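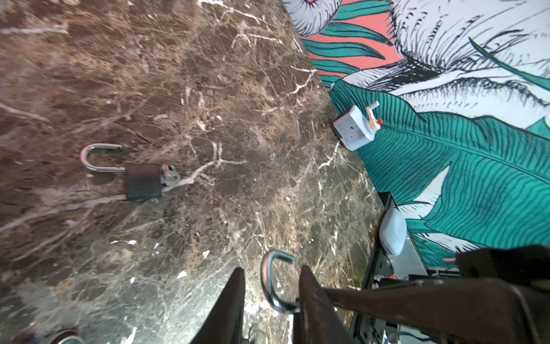 Padlocks: cleaning, lubrication and key control

A padlock gets less attention than any other piece of hardware in the house. It hangs on a gate or a shed hasp through freeze and thaw, collects grit, and is expected to open on the first turn. Most of the stiff locks brought to the bench at Pekesmont have nothing broken in them. They are dirty, or they have been filled with the wrong product.

Where to work

Any flat, hard surface with good light will do. A stone countertop is fine for sorting and testing, but put down a folded tea towel before using solvent or oil. Marble is porous to some degree even when polished, and an oil spot can darken it for months. Steel shackles will also mark a polished finish if they are dragged. Keep the work away from food preparation and wipe the counter with a pH-neutral cleaner when finished. Vinegar will etch marble and should not be used.

Open the lock first

Always service a padlock in the open position. With the shackle released, both shackle holes are exposed and can be cleared of grit. Leave the key in the cylinder only while testing. On a key-retaining lock the key cannot be withdrawn until the shackle is closed, so in that case work around it.

Cleaning

1. Brush the shackle and the shackle holes with a dry nylon brush. An old toothbrush is adequate.
2. Hold the lock with the keyway down and tap the body against the palm.
3. Blow out the keyway with a short burst of compressed air. Wear eye protection.
4. If the key still drags, flush with a residue-free electrical contact cleaner. Check the can for compatibility with plastics if the body has a vinyl or plastic jacket.
5. Leave open, keyway down, for 12 hours.

Light rust on a bare steel shackle can be taken off with 400 grit wet-and-dry paper, used dry. Do not sand a chromed shackle. Once the plating is broken, rust spreads underneath it and the colour of the metal will show the damage by spring.

Lubrication

Use a dry PTFE lubricant made for locks. Apply one short spray to the keyway and one to each shackle hole, then insert and withdraw the key ten times, wiping it after each pass. Turn the cylinder fully a few times and work the shackle.

General household oil is a poor choice. It carries well at first, then holds dust and thickens in the cold. Graphite is acceptable in a lock that has never been oiled. In one that has, it forms a grey paste, and the cylinder must be flushed before anything else is tried.

Keys

Matching keys to locks is easiest before the locks go back into service. Close each lock only after its key has been tried with the shackle open. Then:

- Write down the key number, if there is one, and keep the list indoors.
- Separate one spare from the ring and store it somewhere other than the building it opens.
- Label spares with a code. A tag reading "garage" is helpful to whoever finds it.
- Have copies cut from the original key. A copy of a copy accumulates error.

Florence Leclerc keeps hers on cup hooks inside a cupboard door, each hook numbered to match a dab of enamel paint on the base of the lock. It has worked for 74 locks at the Voston storage yard, and it scales down to a household without modification.

Frozen locks

Warm the key in the hand or with warm water, dry it, and insert it gently. Repeat as needed. A lock de-icer containing alcohol works faster but strips lubricant, so relubricate once the lock is dry. Do not force the key. A snapped blade in a frozen cylinder usually means bolt cutters.

Schedule

Outdoor locks: twice a year, in August and again after the thaw. Indoor locks: when the key begins to drag. Replace any lock with a bent shackle or a body that has started to separate.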